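Table runner

A table runner is a long, narrow strip of cloth laid along or across a table. It is used on its own, leaving most of the tabletop bare, or over a full tablecloth. Runners are made in cotton, linen, felt, jute and many blends, and may be woven, printed, quilted or embroidered.

Origin

Narrow cloths were laid over tablecloths in European dining rooms to catch spills and crumbs near the diners. They could be taken off and washed without clearing the larger cloth. As meals became less formal the runner moved to the middle of the table and was kept mainly for decoration. In Japan, strips cut from old kimono sashes are often reused in the same way.

Size and placement

On a long table the runner normally follows the length and hangs over both ends. A drop of 6 inches is common in home use, though some makers cut their cloths to stop short of the edge. A runner 90 inches long suits most tables for six. Widths vary, and a cloth that takes up a third of the tabletop is the usual advice in sewing books.

Round tables are harder to fit. A single runner may be laid straight across the center, or two may be crossed. Dishes are set on the cloth, beside it or partly over its edge.

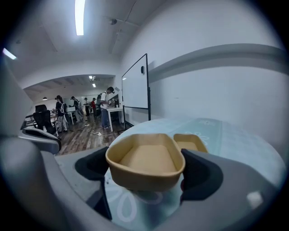
Tan paper food containers at a round light blue table.

Patterns

Floral designs are the most common printed type. The flowers may be filled in or drawn only in outline, and are either repeated along the whole strip or placed singly with plain cloth between them. Outline prints are cheaper to produce and show fewer faults when the cloth shifts during printing. Striped and checked runners are usually woven, with the color in the yarn itself.

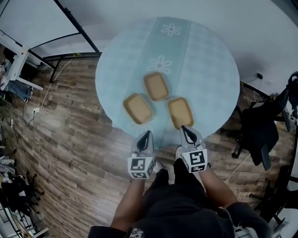
Teal runner with white daisy-like flowers on a round table.

Regional types

The Wenska runner is a heavy linen cloth with a knotted fringe, woven in widths of 18 inches. The Lurkden type is lighter and has no fringe. Designer Tomoyo Sasaki drew on both for her Hoshino series, first shown in November - a set of plain cotton runners with a single flower at each end.

Care

Cotton and linen runners can be machine washed and ironed while damp. Felt should be brushed or spot cleaned. Jute weakens when soaked and is best shaken out.

See also

Placemat
Tablecloth
Doily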